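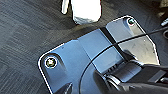 Slide 1. Opening

Good morning. On behalf of the Kulamance project I should like to thank the organisers for the invitation to speak. My name is Svenja Ruchti and I am responsible for demonstration gathering at Strebel. The work I shall report on was carried out jointly with Gostex, and I am presenting it for the whole group.

(Leave the first slide up during the introduction. It is the wrist view: the plate on the carpet, the gripper over its right-hand side, the cable crossing. Do not discuss it yet.)

The talk deals with one part of the project only, namely how we gather examples from which a learning system is to acquire simple handling tasks. Training methods are covered by my colleague Ambros Gruber in the afternoon session, and I would ask that questions on that subject be kept for him.

Slide 2. Terms used in this talk

An episode is one attempt at one task, from the moment the operator takes control to the moment control is released. A set is a group of episodes recorded under one task sheet. A task sheet states the starting layout, the goal, and the conditions under which an attempt is to be stopped.

We use the word "operator" for the person guiding the arm and "reviewer" for the person who later marks the episode. The two roles are never held by the same person for the same set.

(If the audience is mostly from industry, mention that earlier reports used "trial" for "episode". The August report still does.)

Slide 3. Size of the present collection

The collection at this stage is modest. There are 14 task sheets in use. The target for each is 200 accepted episodes. Episodes marked as failed are kept and stored apart from the accepted ones. They do not count towards the target.

Members of the steering group have asked whether the target is high enough. Our position is that it will be reviewed once the first full round of training has been assessed, and that no change will be made before then.

Slide 4. What the wrist camera records

(Go back to the opening picture for this slide. Allow a full minute.)

I would ask you to consider how much of this view is taken up by the gripper itself. It fills much of the lower right and its shadow lies on the metal. The learning system receives these pixels along with everything else, and must come to treat the gripper as a fixed part of its own view.

The second point concerns light. The plate is slightly reflective and shows a thin bright line along much of its edge. The white object beyond the plate is close to overexposed. Bright areas of this kind carry very little surface detail, and a reviewer should note them on the marking form.

The third point is the cable. It is thin and black, and it passes over both the lighter metal and the dark stripe. Against the metal it is easily followed. Against the stripe the contrast is far weaker. Anyone drawing outlines by hand should slow down at that crossing.

(Pause for questions on the picture, then move on.)

Slide 5. Duties of the operator

The operator reads the task sheet aloud before the first episode of each set. Movements are to be made at a steady pace. Should the operator hesitate, the arm is held still until a decision has been made, and the episode continues. Hesitation is not a ground for discarding an episode.

The operator does not correct the layout by hand once recording has begun. If an item has moved out of reach, the episode is ended and marked accordingly.

No operator works for longer than 31 episodes without a break. This limit was proposed by Anoma Herath following the pilot and has been adopted at both sites.

Slide 6. Duties of the reviewer

Each episode is watched in full by 2 reviewers working separately. Where their marks agree, the result stands. Where they differ, the episode is passed to Brigitta Kuster, whose decision is final for the purposes of the collection.

Reviewers mark four matters: whether the goal was reached, whether contact occurred with anything other than the named item, whether the view was blocked at any point that mattered to the task, and whether the starting layout agreed with the sheet. Free comments are welcome and should be kept short.

(The third item is the one most often left blank. Please stress it.)

Slide 7. Variation between episodes

A system shown the same layout many times will tend to learn the layout. The task sheets therefore require that positions be changed between episodes, within limits given on the sheet. Background and lighting are changed between sets and stay the same within a set.

We have been asked why the surroundings are not cleared completely before recording. The intended places of use are not bare, and the steering group agreed at the outset that other items should be allowed to remain in view, provided they do not block the task.

Slide 8. Storage and naming

All episodes are held in Prulteo, our internal store. Each entry carries the task sheet number, the site, the operator code and the review result. Names of persons are not stored with the recordings.

Requests for access should be addressed to Meinrad Hofstetter in writing. The current access rules are dated 15 December 2022 and apply to partners as well as to staff.

Slide 9. Open matters

Two matters remain unsettled. The first is whether reflective parts should have a separate task sheet or be treated as a variation of the existing ones. The sites hold different views. The second is the marking of cables. At present a cable is marked only if it is named in the task, and several reviewers have asked that it be marked wherever it crosses the working area.

(If time is short, omit the first and take the second. Ambros will refer to it.)

Slide 10. Thanks and questions

I wish to thank the operators and reviewers at both sites. Printed copies of the task sheet form are on the table by the door. I am now glad to take questions.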